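合租房入住前后自查清单（带我自己的啰嗦版）

适用：老小区两室或三室，几个人分着住，厨房卫生间共用。我在阿斯维尔（Asville）住过一套，在莫尔特维尔（Maltville）住过两套，每搬一次就往清单里添几条，现在长成这样了。打勾的是我现在这套查过没问题的，打圈的是还在磨的，打叉的是查出毛病的。你拿去用的话把我的勾擦掉就行。

一、门和锁

√ 入户门锁能从里面不用钥匙打开。
这条我放第一位！莫尔特维尔头一套就是那种里外都要钥匙的老锁，我住了两个月才反应过来，万一半夜着火，还得先在黑灯瞎火里找钥匙。后来自己换了锁芯，房东认了一半钱。

√ 门框四周看一圈，关门以后不透光。

○ 猫眼。
有，但是糊的，看谁都像隔着一锅粥。擦过里面那片，没用，估计是外面那片花了。先记着。

√ 上一任租客的钥匙收回来几把，跟中介对过数。
对不上就换锁芯，别不好意思开口。

二、电

√ 配电箱找得到，箱门打得开，每个开关贴了字。
字是我贴的。原来那几张标签褪得只剩个“厨”字，我跟室友一个喊一个拉，花了一下午，中间把她没存的文档给拉没了，请了一顿饭才过去。所以，拉闸之前先喊一声！

√ 漏电保护器按一下测试钮，能跳。
每个月按一次。我定在每个月头一个星期六，早饭吃完就去按。按完记得推回去，冰箱也在这一路上（别问）。

× 客厅靠窗那个插座，插头插进去晃。
里面的铜片松了。接触不好会发热，我拿胶带封上了，写了“别用”。师傅说下周来，这句话他上周也说过。

○ 插线板不串着用。
我自己做到了，Funmilayo那屋还差一个。她桌子离墙插座太远，两个板子接力，一头还挂着取暖器。取暖器一个人就要2,000瓦，这个真的不能接在串起来的板子上，我们量好了长度，她下单了一根长线的，到货之前取暖器直接插墙上，人往墙边坐。

√ 充电器出门拔掉，床上不充电。

三、燃气和热水

√ 燃气软管看生产日期，看有没有裂口，两头卡箍拧紧。
软管上一般印着日期，印在背面，得拿手机伸进去拍。我们这根是新的，金属波纹那种，放心。

√ 接头抹肥皂水，看冒不冒泡。
拿刷碗的海绵挤一点就行。千万别拿打火机去试，我听过有人这么干，听得我后背发凉。

√ 热水器的排烟管通到室外，接缝没松。
燃气热水器装在卫生间里面的房子，我的建议就一句：别租。

○ 一氧化碳报警器。
买了，Van Dijk 牌的，放在厨房门外的柜子上，说明书说要装墙上，我还没打孔。Funmilayo说她有电钻，电钻在她姐姐家，她姐姐家在特鲁克索普（Trukthorpe），来回半天。先放柜子上，这条不算过。

√ 出水温度试过，不会一下子烫手。

四、烟雾报警器和灭火的东西

√ 每个卧室门口一个，按测试钮会叫。
叫得非常响，楼下敲过门。现在我测之前会在楼道群里说一声。

√ 电池日期写在外壳上，铅笔写的，方便擦。

× 灭火毯。
上一套房子有，搬家的时候落下了。已经在购物车里，排在三样零食后面，我检讨。

√ 油锅起火怎么办，三个人都说得出来：关火，盖锅盖，不浇水。
我是真的在饭桌上一个个问的，被笑了很久。

五、走道

√ 从每间卧室走到大门口，关着灯走一遍，不踢到东西。
这个测试我很推荐，比画什么逃生图管用多了。我们第一次走，我踢到了鞋架，室友踢到了我。

○ 走道净宽留够70厘米。
鞋架那一段不够。换成薄的翻斗鞋柜就够了，正在看二手的，有人要卖的话告诉我。

√ 自行车不放门后面。

√ 电动车电池不进屋。
没有商量，写进了室友公约第一条。

六、窗户和卫生间

√ 纱窗推一推，不会整片掉下去。

√ 窗台上不放花盆。
我的薄荷搬到了屋里地上，蔫了两天，又活过来了。

√ 淋浴间有防滑垫，吸盘都按实了。
防滑垫每周揭起来刷一次背面，背面那层滑溜溜的东西，比没垫子还容易摔。

○ 地漏。
水走得慢。头发捞过了，好一点，二月份那阵子天冷，我怀疑是洗头膏结在管子里了。再倒两次热水看看。

七、厨房台面和公共餐桌
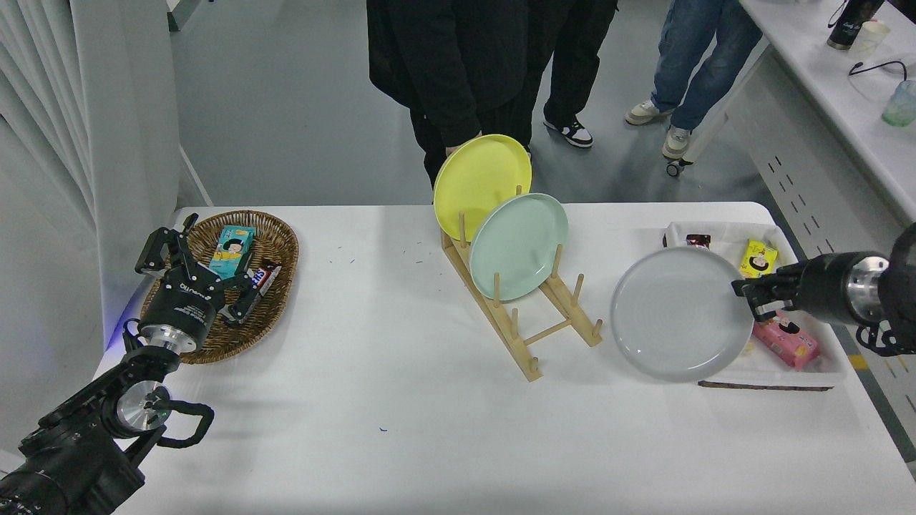

√ 刀用完洗掉插回刀架，不泡在水池里。
水池里满是泡沫的时候伸手下去摸到刀，我有一道疤可以作证，左手食指。

√ 洗洁精、除垢剂跟吃的分开放，不换瓶子装。
有一回谁把白醋和除垢剂都倒进了矿泉水瓶里，长得一模一样。从那天起，所有换了瓶子又没写字的液体，一律倒掉，不审判，不追问。

√ 盘子晾干再收，缺口的扔掉。
缺口会割嘴，也容易藏脏。我知道有些盘子有感情，那就拿去垫花盆。

○ 谁吃什么会过敏，写在冰箱门上。
写了两个人的，第三个人说自己什么都能吃，结果上礼拜吃芒果肿了嘴。补上！顺便提醒，零食要分享的话把包装留着，配料表在上面，带花生的单独说一声。

√ 抹布擦桌子的和擦灶台的分两块。

√ 冰箱门关严，夹张纸条拉一下，有阻力就算好。

○ 砧板。
生熟分开，道理大家都懂，就是切水果的时候总有人顺手。我打算买块颜色特别扎眼的专门切生肉，丑到没人想拿它切苹果。

八、钱和单子

√ 入住那天水电气表拍照，三个表都拍。
我们电表进来那天是1,728，照片发在群里，房东回了个“收到”，截图存着。就靠这一个“收到”，后来省了一场架。

√ 维修留记录，哪天报的，谁来的，换了什么。

○ 公共维修的钱怎么出，提前说好。
我们现在是一千块以下三个人平摊，过了1,000的找房东谈。目前还没遇上过了的，热水器你争点气。

√ 押金条有签字，原件在我这，另外两个人有照片。

九、还没过的，按急的排

客厅插座：等师傅，再不来我换人。
灭火毯：今晚付款，零食往后排。
报警器上墙：等电钻。
Funmilayo的长线插板：等快递。
鞋柜、地漏、猫眼、砧板：慢慢来，下个月按漏电保护器那天一起复查。

有人问我能不能加一栏“楼道”，我想过，楼道灯、消防门这些我们自己动不了手，只能报物业，所以单独开了一页，还没写完。消防门那条先说在这儿：门平时要关着，谁拿砖头顶着就把砖头拿走，拿远一点，我们楼那块砖已经自己回来三次了。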